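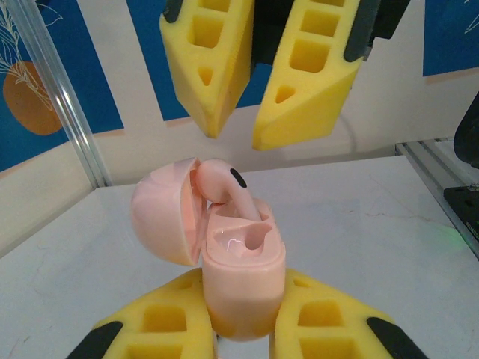
Replacing a single lost earbud – worth it or just buy a new set?

Forum: Audio & Headphones > Wireless

kelpie_dan
Posted 7:42 pm
So I've got one earbud left of a pair and I'm trying to work out what to do. They're Liem ones, I got them in July, and I lost the other somewhere between the train station and home. I've walked that stretch twice with a torch and had a good poke around in the gutter, no luck. The missing one is flat by now so the find-my-earbud thing in the app just shows me a grey dot on the footpath outside the chemist.

Liem will sell me a single bud but by the time you add postage it's more than half what I paid for the set. Has anyone bought one second-hand and got it to pair with the old one? Or should I cop it and get something new?

marmalade77
Posted 7:58 pm
Did this last year with a pair of Sturnos. Bought a left one off a bloke on the classifieds, put both in the case, held the button down for 13 seconds and they found each other. Been fine ever since apart from the left being a smidge louder. I think his had cleaner mesh than mine, which is a bit gross when you think about it (I did give it a good clean first!).

Check the model number on the stem before you hand over any money. There were two versions of mine that looked identical and they won't talk to each other.

Radka Mujić
Posted 8:15 pm
I'd go new, sorry. The battery in your old one has had months of use and the replacement will be at some other stage of its life, so you end up with one dying halfway through a podcast while the other is going strong. I had that for a whole winter and it drove me up the wall.

marmalade77
Posted 8:21 pm
Mine have never done that. Maybe 10 minutes' difference at the end of a long day? Seems a poor reason to bin a perfectly good earbud and a case.

Radka Mujić
Posted 8:34 pm
Well, mine did, and they were Daster, not Sturno, so maybe that's the difference. I'm all for not binning things but there's a point where you're spending good money on old batteries. Look at the case too – if it's got a tired hinge or it's slow to charge then you've bought half a fix.

kelpie_dan
Posted 8:40 pm
Case is good as gold. Hinge still snaps shut properly.

Yusri Chong
Posted 9:06 pm
Before you buy anything, ring the station's lost property. I left a bud on a platform seat and it was handed in, and they had a whole ice cream tub of them behind the counter. The lady just tipped it out and let me look.

Also, have you tried using the one by itself? Most of them will go mono if only one is out of the case. I walk the dog with just the right one in so I can hear bikes coming up behind me, and I've hardly used the left in months.

tubesock
Posted 9:30 pm
Get wired ones. Mine are Videx, older than my kid, and I've never lost half of them.

marmalade77
Posted 9:33 pm
There's always one, tubesock.

kelpie_dan
Posted 9:51 pm
Ha, fair. Didn't know about the mono thing, just tried it and it works, so that'll do me for the commute. I'll ring lost property in the morning and if there's no joy I'll keep an eye on the classifieds. Marmalade, was it a long press with the lid open or shut?

marmalade77
Posted 9:55 pm
Open, both buds in. Light should go white, then let go.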